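Workshop notebook, Skotinora bench
Friday, May 2, 2025
Subject: Lekton two-arm kit, review on loan from Kuster

The purpose of this entry is to record the state of the review before the loan is extended. The kit was first offered to us in February, together with a support plan from the supplier. The purchase has not been approved and nothing below should be read as a recommendation.

Assembly. The mounting plate and both arms were fitted according to the printed guide. The guide is clear on the order of the screws but gives no torque values for the base. Kuster has been asked in writing to supply them. One bag of fixings was short by 3 and the missing pieces were made up from our own stock. These should be charged back.

Cables. The supplied ties were judged too stiff and have been left off for the present. Both arms were moved slowly through their full reach and neither cable snagged. The run down the front of the plate remains unsatisfactory. A proper clip or channel ought to form part of the kit at this price, and the point has been entered on the list for the supplier.

Software. Installation took over 5 hours, most of which went on a licence file issued for the wrong machine. The replacement arrived the same afternoon. The menus are plain and the stop command responds promptly from either arm. The log files are written in a format which our own tools do not read. Brarnia offers a converter as a separate item; a quotation has been requested, but the cost should be counted against the Lekton and not treated as an extra.

Trial task. Crockery has been chosen for the first trials, as handles and saucers are a fair test of the grippers. The task is to move cups to the tray, one arm at a time, at the lowest speed setting. Trials with both arms working together are to wait until the shared stop has been checked again. The patterned cloth is to stay on the table throughout, so that results may be compared from one session to the next.

Outstanding:
Torque values for the base (Kuster)
Cable clip or channel (Kuster)
Converter quotation (Brarnia)
Second check of the shared stop (bench)
Terms of the support plan after month 6

Colleagues using the bench are asked not to alter the speed setting without an entry in this book.

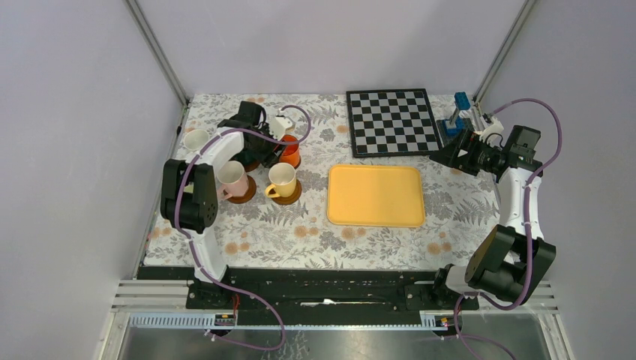 Lekton kit on the bench, with cups, saucers and tray set out for the crockery task.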